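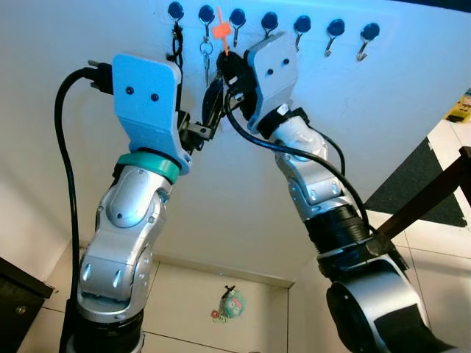
Marlina Menon commented that the fob demos from the hook task are unusable, the replayed grasp lands short of the hook and she wants to know if it's the leader arms or the recording. She also asked if we should just throw out the batch and redo it by hand guiding.

Don't throw it out yet. Notes so far.

Ticket 1112, hang-on-hook, two arms, teleop. Status: open

Symptom — operator squeezes right trigger, follower closes late. Left side fine. On replay the right gripper is already moving off before it has closed properly. Some episodes ok, some way off, no pattern by object that I can find.

Tried:
- restarted Traso session, both sides. no change
- swapped leader handles left/right. Lag stays on the right follower, so not the handle
- new USB cable on right. no change
- re-zeroed both grippers, fully open then fully closed. Slightly better?? might be imagining it
- dropped command rate from 200 to default. Worse, put it back
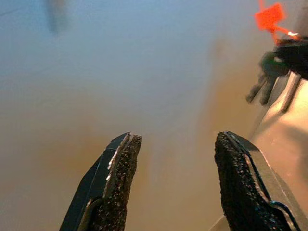 Open position reads fine after re-zero, closed position still drifts. Logged it with nothing in the grip, open/close 12 times, and the closed value creeps up every cycle. So it's not the key fob slipping and it's not the operator. Looks like the offset gets rewritten each time the trigger hits the end stop. Yensuk config has auto-calibrate on for the right arm only, no idea who set that or when.

Turned auto-calibrate off. Rezeroed again. Recorded 17 short episodes, same start pose, hooks task only. Replay matches teh demo on all of them now, including the close.

Re hand guiding — I'd rather not. Tried it in December on the Lornetlow setup and you end up leaning on the wrist, the gripper angle comes out different every time, and you can't do both arms at once anyway. Teleop is slower to learn but the data is cleaner. Can revisit if the lag comes back.

Still to do:
- go thru old batch, flag episodes where right gripper command and position dont agree. Keep the rest
- check Kuddale machine for the same config line
- operators: pause a beat after closing before you pull away from the grasp. Helps even with no lag

Marlina, can you hold off deleting anything untill I've run the check. Leaving this open overnight, will rerun the open/close log at 8 am and post the numbers here.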